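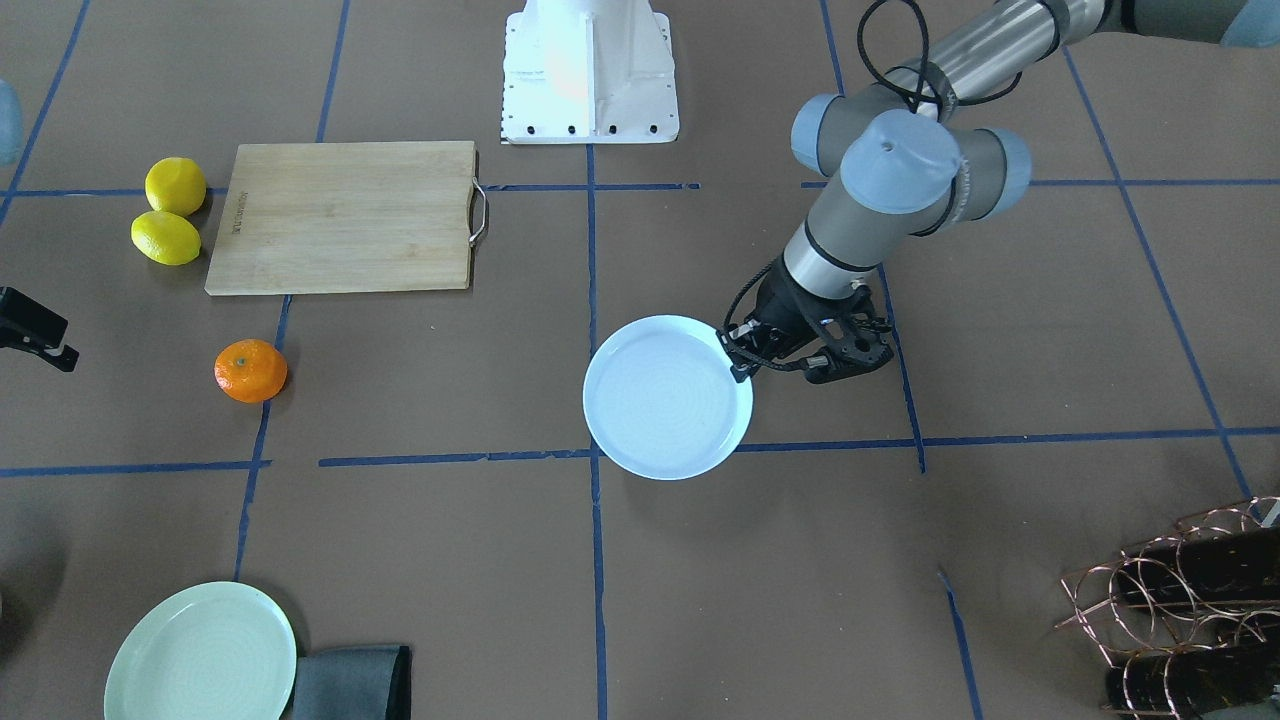
Notebook, September, kitchen bench

Trial of the Tinasley tabletop handling kit, second week. Starting a fresh page, the last one got to be mostly crossings-out.

What we have on loan from Vistholm: the gripper, the wrist adapter, the cable set, the controller box, and a license for the planning software, which they call Pacheco. The arms are ours. The loan runs to the end of the month and then we either buy, extend, or box it up. I want the notes good enough that whoever writes the recommendation doesn't have to call me.

Setup, 8:40 a.m. Left arm only. Right arm parked and locked out in software. Blue tape grid is as it was last week. I thought about pulling it up and laying it again because the strips wander and a few of the joints overlap, then left it. The grid is for people, so that one of us can say "second cell down, right of the center line" and the other puts the thing there. Pacheco doesn't use it. Anyone who needs real coordinates should take them from the calibration file and not from the tape.

Items out: white plate, green plate, cutting board with the steel handle, lemons, mandarin, gray cloth, copper wire rack. Same set as the vendor's "mixed kitchen" routine asks for, or near enough. Their list has a saucepan, which we skipped.

Boot and homing. Controller took two tries to find the gripper. First try gave the "end tool missing" message. Reseated the connector at the collar, second try fine. This is the same fault as last week and the same cure. I'd like Vistholm to send a connector with a latch. The one supplied is a friction fit and there is a fair pull on it when the wrist goes past about a quarter turn. Put the cable slack on the outside of the forearm, a bit more than their drawing shows. With the slack they recommend, the cable goes tight on the low reaches.

Calibration. Ran the short one. It moves the gripper through nine poses and asks you to confirm each. Fine, slow. The long one is in the manual as "recommended after any tool change" and I didn't run it, so take the height figures below with that in mind.

Plate work, morning

The white plate is the item I care most about. If the kit can't deal with a flat dish by the rim there is no point in us having it, whatever it does with fruit.

Method: plate flat on the surface, right of the center line. Arm comes in from above right, fingers open, one side under the lip and the other over. Close, lift a little, hold, move one cell, set down. Repeat.

Factory grip force for "dish, ceramic" is 900 on their scale. The scale has no units. The manual says it goes from 0 to 2,000 and that most users stay in the lower half. I asked what 900 is in newtons and got a reply that it depends on the finger geometry, true enough and no help. At 900 the plate is held but it droops at the far side once it leaves the surface. You can see the fingers give a little before the rim takes the load. Brought it down in steps to see where it lets go. The lowest setting that held for a full count with the plate clear of the surface was 681. Below that it slid out slowly, no drop. So there's a decent margin under the factory number and I've left it at factory.

Going up doesn't help the droop. I tried it. More force just bends the fingers further, and there was a creak I didn't care for. The droop comes from where the fingers are on the rim and how much of the rim they have. Getting the under finger further in made more difference than any force change. Pacheco has a setting for this, "bite depth," two menus down. It should be on the front page.

Set-down is the weak part. The software thinks the plate is level. It isn't, the far edge is lower, so that edge touches first and the plate gets pushed along a bit before the near side comes down. On the paper surface it slides quietly. On a steel counter I'd expect a noise and eventually a chip. Worked around it by adding a small wrist tilt before the last part of the descent. I've saved that as a separate routine so the vendor one stays untouched for comparison.

The finger pads are worth a line. The kit ships with two kinds, smooth and ribbed. All of the above is on smooth. The ribbed ones are sold as the better choice for glazed ware and I haven't fitted them yet, it's a fiddly job with very small screws and I want to do it sitting down.

Software remarks, same session

Planner is good at avoiding the pedestal. I've had other packages that wanted to swing through it. Pacheco treats the foot plate and the uprights as one fat block, which costs some reach near the center but I'll take it.

It's less good about the copper rack. All that looped wire seems to come out of the model as a cloud with holes in it, and twice the planned path went closer than I would have allowed. Stopped both by hand. I drew a keep-out box over that corner and had no more of it. The support page mentions "open wire structures" as a known limit. It's near the bottom, in the small text, and for kitchen use I think that should be higher up. Dish racks are wire. Oven shelves are wire.

Speed: ran everything at the slow preset. The brochure cycle times are all at the fast preset and with a plastic plate, so nothing we have so far can be set beside them. Somebody should do a run at medium before the loan ends. I don't want to do it with the good plate.

Logging: the log file writes force and pose but doesn't write which routine was running. If you switch routines you have to note the clock time yourself. I've been doing it in the margin. Asked Vistholm whether that's planned. No answer on that one yet.

Late morning, I sent Vistholm support my note on the set-down problem along with the tilt workaround, and asked whether there's a proper fix. Carried on with the plate meanwhile, same grip, short hops only.
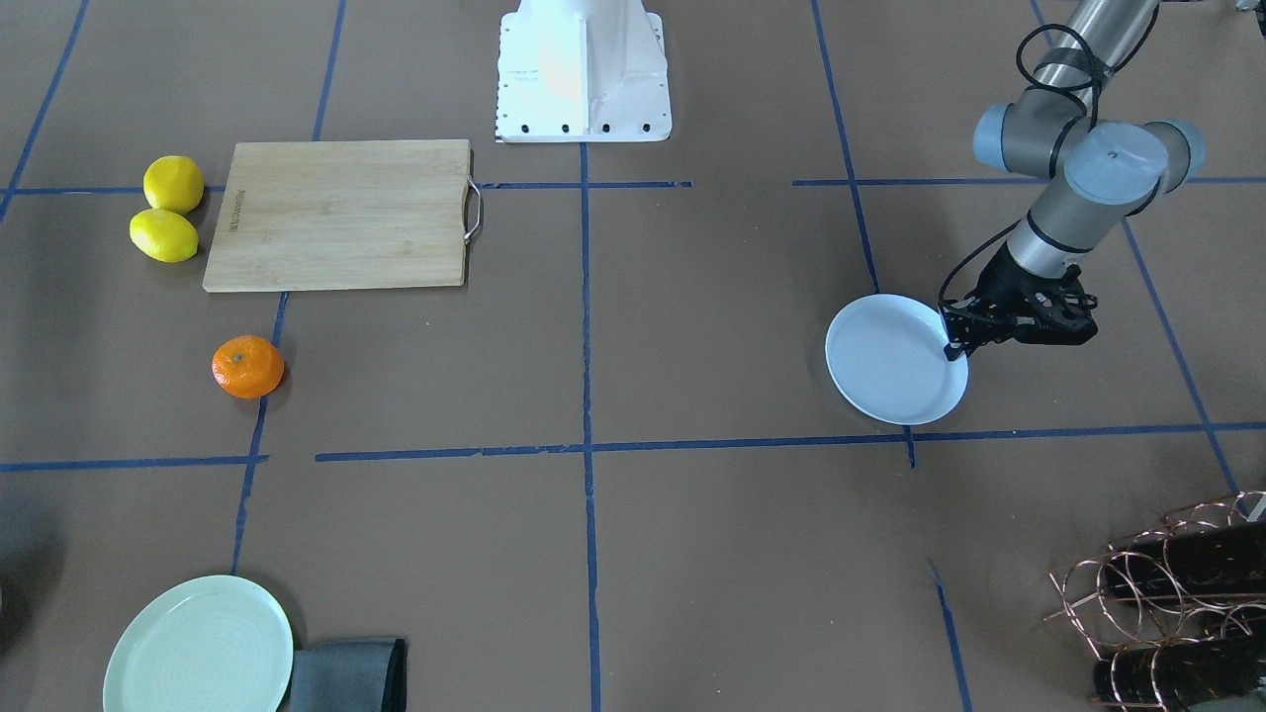

Vistholm support wrote back before lunch that the level assumption is deliberate in this release, that the planner takes the pose of the held item from the moment the fingers close and doesn't update it afterward, and that a tilt before contact is what they would have suggested too. They said the next release will let the wrist force reading correct the pose on the way down. They also asked us to run the long calibration before sending any more height figures, and offered to swap the connector for a latched one at no charge.

Fair reply, and quicker than I'm used to. No date for the release. I've asked for one, since "next" could fall on the wrong side of our decision.

Afternoon

Ran the long calibration as told. Forty minutes during which you can't do much else, because it stops and waits for a button press at odd moments. Height at the rim shifted by 5 mm compared with the short one. That's more than I expected and more than the manual hints at. It explains part of the set-down push but I don't think all of it. Went back to the vendor routine without my tilt and the far edge still landed first, just more gently. Put the tilt back and halved it. Better than anything from the morning.

So, correction to the morning notes: anything about height above is off. The force numbers stand, they don't depend on it.

Note for whoever sets up next: do the long calibration first, before coffee, and press the button when it asks. It times out if you wander off and then starts again from the beginning. I wandered off once.

Fruit, briefly. Picked the mandarin up and put it down again with the "round, soft" preset. Fine. Did the lemons after that. The trouble there is that they lie so close together, and the fingers want room on both sides. Pacheco offered to nudge one away first, which I let it do, and it pushed both. Ended up separating them by hand. There's a "crowded pick" add-on from Vistholm, priced separately, that is supposed to handle this. I'd want a trial of it before paying for it. For our own use I think spacing the items is the cheaper answer.

Cutting board: tried a grip on the steel handle only. The gripper closes on it well but the board is long and the weight is all on the other side, so it pivots as soon as it's lifted. Same cause as the plate droop, only more of it. Didn't pursue it. The kit is sold as single-arm, and I think the board is a two-arm job. Worth knowing before anyone promises it to the Vodwood people, who have boards in their item list for the demo kitchen. I'd tell them plates and fruit for now.

Cloth: not attempted.

Cost, as far as I can work it out

The kit price covers gripper, adapter, cables and controller. Pacheco is licensed per arm per year. Spare pads are consumables and Vistholm suggests changing them by feel, meaning when things start to slip. I'd rather have an interval. Ours show a bit of polish on the inner face after the two weeks, no cuts. The crowded pick add-on is extra, and so is on-site help, which we haven't needed.

For a second arm you pay again for everything except the controller, which has two ports. The sales sheet makes more of that than it's worth. The controller is the cheap part.

Where I stand at the moment: I'd buy one, with the latched connector in writing and a date for the pose correction. I wouldn't buy two until we've seen that release. The grip on the plate rim is better than what we had before, the planner is careful around solid things, and support answers. Against it are the set-down, the wire problem and the force scale with no units, and the last one annoys me more than it probably should.

To do:

Fit ribbed pads, repeat the plate series at the same force settings, then one step down.

Medium speed run, with a plate we don't mind losing.

Try the green plate. The rim on it is wide and flat, and I suspect the under finger will have a harder time getting in.

Find out if the keep-out box survives a restart. I think it does. I didn't check today.

Ask again about routine names in the log.

Shut down 4:50 p.m. Arm homed, gripper open, controller off at the wall. Items left where they are so we can pick up from the same layout. Please don't eat the mandarin.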